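The Wistcombe Procedure

Noura Akl arrived on Wednesday at 7:40 and signed the sheet. The sheet had a column for name, a column for time in, and a column for tool number. She wrote 4 in the last column and took tool 4 off its hook.

The bench at Wistcombe was set at elbow height for someone taller. She pulled out the step, stood on it, and opened the procedure to the page with the tab. Task: pick up washer, place washer on peg. Start position: jaw fully open, above the bare table, both pads level. Hold still for two seconds. Begin.

She held still for two seconds. She began.

The washers came from Mostodberg in paper sleeves. A demonstration was one washer, one peg, one return to the start position. If the washer dropped, the demonstration was kept and tagged. If the demonstrator sneezed, it was deleted. The procedure distinguished between these on page 2, in a paragraph Ermanno Palumbo had written and initialed.

Ermanno had the desk by the door. He reviewed everything at half speed with the sound off. He had repaired clocks at Leone until the shop closed, and he had been hired because he could describe what a hand was doing without using the hand to explain it.

At 10:15 he called her over.

"You're pausing," he said. "Before the peg. Every time."

"I'm lining it up."

"The model doesn't know you're lining it up. It knows you stop there." He ran the clip again. "Yesterday's run, on the arm. Watch."

The arm carried the washer to the peg and stopped above it. The washer was already centered. The arm waited, then lowered it.

"It's being careful," Noura said.

"It's being late. Okadetti wants the cycle under four seconds. Do them over without the pause."

She went back to the bench. The instruction was clear and she had no objection to it. She picked up the tool, squeezed once to check the travel, and let the jaw open.

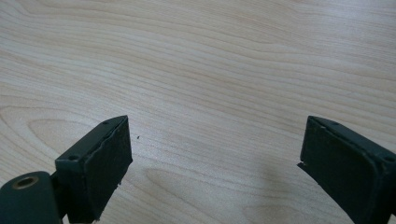
Why record the start position if nothing happens in it?

Every demonstration needs a known beginning. The fingers are open, the table is in view, and the policy learns what the world looks like before there is a decision to make. Clips that begin in mid-reach teach the arm to start moving from places it will never be.

She did the first one without the pause and missed the peg. The washer landed on its edge, rolled, and went off the back of the bench. She tagged it. The second one seated. The third one seated, but she had held her breath for it, and she could feel that her wrist was stiff on the approach. The procedure did not mention wrists.

By noon she understood the problem. The pause was where she looked. Her eyes went to the peg, then to the hole in the washer, then to the peg again, and her hand stayed put until they were finished. To remove the pause she had to look earlier, while the washer was still traveling. It was a matter of moving her attention forward by the width of a hand.

She practiced with the recorder off. When she could do it while thinking about lunch, she switched the recorder on.

At the end of the shift the log read 88 accepted. Ermanno played the last of them, then one from the middle, then the last again.

"Where did it go?" he said.

"I do it on the way over now."

He wrote this down. Under the paragraph on sneezing he had left a blank space, and he copied her sentence into it in pencil, crossed out "I," and wrote "the demonstrator." He read the result to himself and did not seem satisfied.

The training job ran overnight. Noura came in the next morning at 7:30, before the lights over the arm were on, and found Ermanno standing beside the cell with his coat still buttoned. He had put a washer in the tray.

"Under four?" she asked.

"Haven't started it."

He pressed the button. The arm went to the start position, jaw open, and held still for two seconds. It descended, closed on the washer, and lifted. Partway to the peg the wrist turned slightly, and the washer leveled out in transit. It seated with a click.

"What was that?" Ermanno said. "The turn."

Noura lifted her right hand, carried nothing from one side of her body to the other, and watched her own wrist. She did it again more slowly.

"I broke it when I was a kid," she said. "It doesn't go straight across. It has to roll a little."

He looked at the arm, which had six good joints and had never fallen off anything. It had returned to the start position and was waiting.

"It's faster with the turn," he said after a while. He checked the timer and entered the figure. "Leave it in."

She signed the sheet, wrote 4 in the last column, and went to get the step.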